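The Second-Best Dishes

The good dishes went to my sister in December, along with the piano and most of the sympathy. I got the colors.

My aunt had bought them piece by piece at the Jarman outlet in Presow, never two alike, on the theory that a matching set was a kind of surrender. She ate breakfast off yellow and supper off lime green. Guests got teal and were expected to be grateful.

The lawyer sent an inventory that ran to 31 pages. It valued the sugar tongs at more than my car, and on the last page, under Sundries, it said "tableware, bright." I had driven nearly 3,000 miles for tableware, bright.

So I washed it, and then I washed it again — it seemed rude to stop at once.
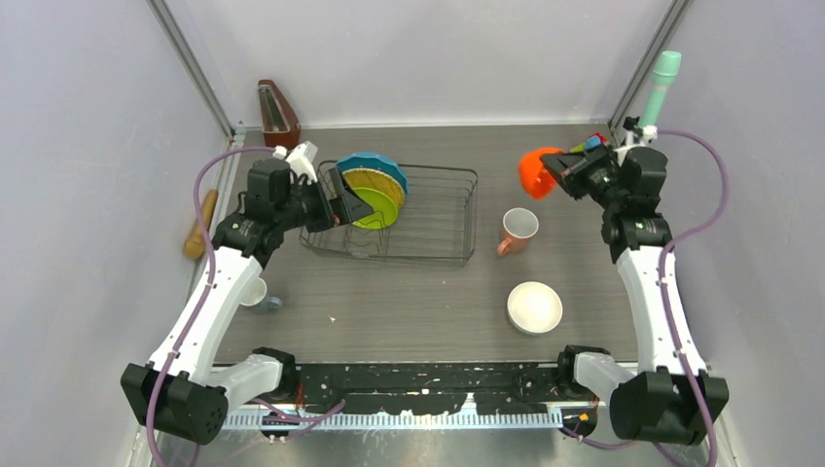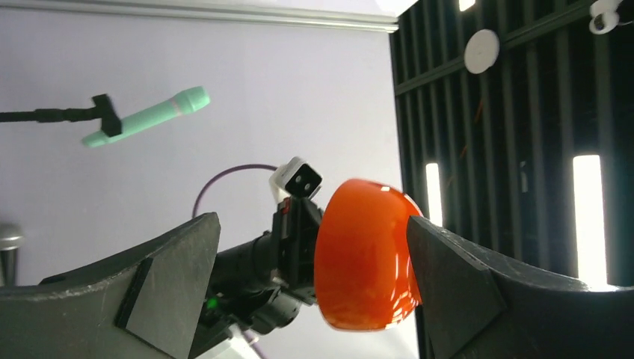
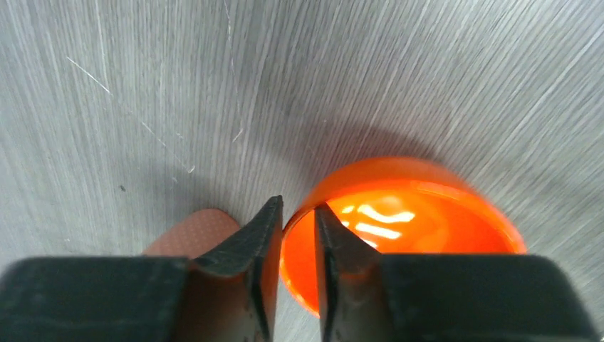
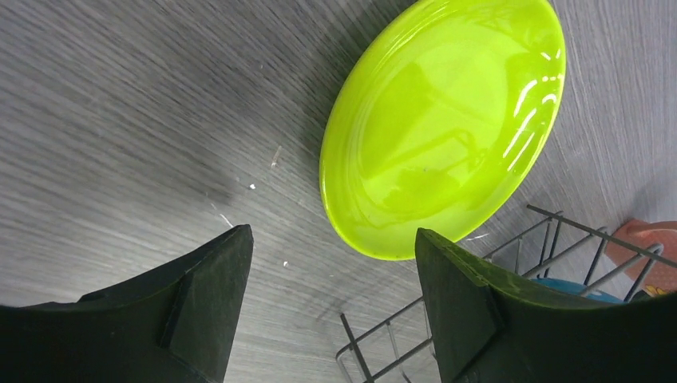

Tableware, bright. The pink mug is in the first picture, by the rack.

My sister called while I was wondering where to put the orange. She wanted to know if the mug had turned up, the pink one, because she had always thought of it as hers. I said the inventory didn't mention a mug.

"It must say something," she said.

I read her the sugar tongs. I read her the fire screen and the two Gurkska prints, slowly, with the dimensions. Then I made coffee and drank it out of the pink mug, and told her I'd keep looking.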